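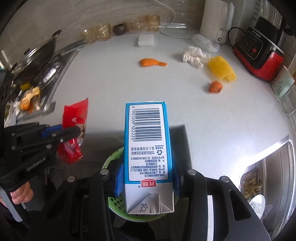
**Barner fridge thermometer, two-pack**

Bought these in November after we threw out milk two weeks running. The dial on our old fridge only goes from 1 to 5 and tells you nothing about degrees.

Each unit has a hook and a small stand. I hung one on the top shelf and stood the other in the door. The door read 42 and the top shelf stayed a few degrees colder, so milk now goes at the back and mustard gets the door.

Readings settle in nearly 10 minutes. The numbers are large enough to read without glasses. I checked both in ice water against a Sturnex probe I use for meat, and they matched within a degree.

Complaints: the hook is too narrow for thick wire shelves, and the stand tips when the door is shut hard. The battery cover needs a very small screwdriver, not included.

Four stars. Would buy again for the garage freezer.

Florêncio Azevedo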